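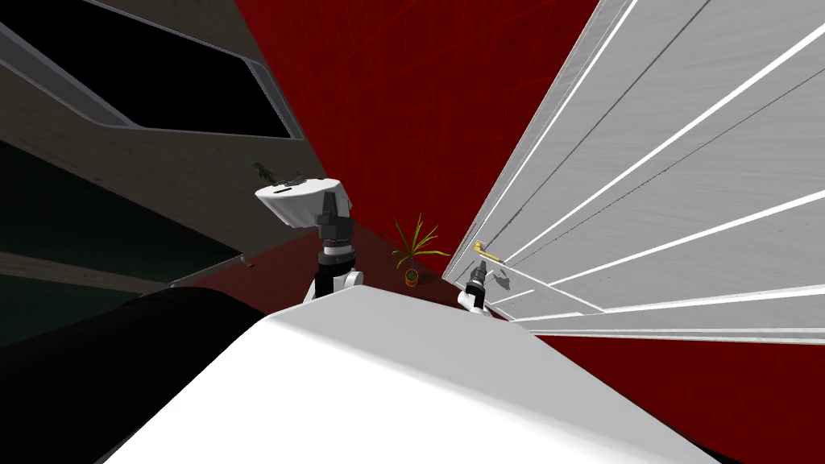
Tridov Releases Hotitlow, a Setup and Care Kit for Simulated Two-Arm Robots

March 28, 2021 - For immediate release

I've been looking after one simulated robot since October, and I'm happy to say that everything I use to keep it running is now out for anyone to download. It's called Hotitlow, it comes from us at Tridov, and it's the set of checks, settings files and repair notes that we built up around a single two-arm machine working in a single virtual bathroom.

People laugh a little when I say I maintain a robot that has no bolts. Fair enough! But a simulated machine goes out of shape too. Somebody edits a joint limit, a gripper pad gets saved with the wrong friction value, the head view gets re-parented to the wrong link, and the next morning the whole thing is reaching past the door handle and I'm the one with cold coffee trying to find out why.

Hotitlow starts where I start, with the room. The sink, the door and its lever handle are our fixed points, and the very first check compares both arms against them before any task is allowed to run. Left arm by the sink, right arm by the handle, then read off the offsets. If either offset is more than 2 millimeters out, the kit stops and tells you which joint to look at first.

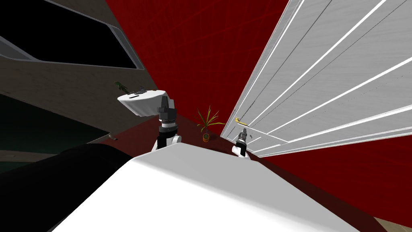 Left gripper at the sink basin, right gripper near the door lever, seen from the robot's head-level view in Hotitlow.

From there you go down the list. There are 14 checks in the daily set (I run mine before breakfast, and I can usually finish while the toaster is going) and a longer set for after an update or a repair. The long one cycles each gripper 500 times and logs how far the fingers have wandered from their starting gap. It's dull to watch, so don't. Start it and go do something else.

The gripper section is the part I'm proudest of, and also the part that took the most rewriting. Our early version only tested the fingers closed on nothing, and they passed every single time - then slipped as soon as there was a real task. So now we test with something between them. Thin, flat-sided shapes with a heavy end are great for this, the kind of thing that wants to twist in the grip. 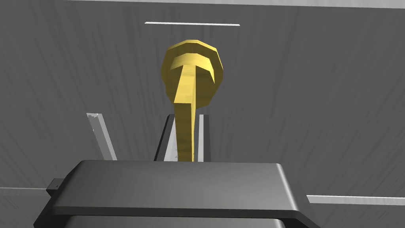
If the part rolls, go to the contact settings before you touch the closing force. I wasted most of a week doing it the other way around, cranking up the force until objects were shooting across the room. The repair notes have a page on this with the values we settled on, plus the ones that made things worse.

Hotitlow also keeps a history. Every change to the machine gets a line with the old value, the new value and a comment box, and you can roll back to any saved state. Our own log has 216 entries so far, and I'd say a good share of them are me undoing something I did the day before.

The kit runs on Nirkow, our scene player, and reads robot files made in Delorme without any converting. It's free for schools and for people working on their own. Companies can write to the Tridov office for a team license. Bug reports are very welcome, and please attach your log when you send one!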